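Research | Robotics

Serrano Reports Two-Arm Training Method That Learns From Its Own Failed Grasps

LELWOOD — Serrano, a robotics research firm, today released results for Cerkier, a method that lets a pair of tabletop robot arms learn new handling tasks from a small set of human-guided runs.

Most methods of this kind discard failed attempts. Cerkier keeps them. Each failed grasp is trimmed to the moment the fingers close, labeled by type of error, and fed back into training beside the successful runs. Both arms share one control model, so an error made by one arm also changes how the other behaves.

The team trained the model on 732 runs, 535 of them successful. Training on a single graphics card took 60 hours. The model was then tested on five tasks, including brick sorting, brick stacking and the transfer of drinkware to and from a hanging rack. It scored higher than a baseline trained on the successful runs alone in four of the five. The two were level on brick sorting.

"The failed runs were already on disk, and we were paying to store them," said Rania Benkirane, who leads the project. "The labeling step is the part that took work. An arm that closes too early and an arm that closes in the wrong place need different corrections."

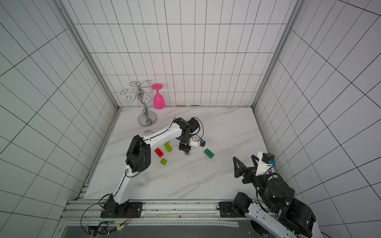

The Cerkier test cell, with both arms mounted on a shared rail and toy bricks on the work surface.

Clear objects remain a weak point. The model misjudges the rims of transparent cups more often than those of colored ones, and the current release does not correct for this.

Serrano will publish the training code and error labels in August. Trasotport, a parts-handling company, will test the method on a kitting line — the first trial outside the lab.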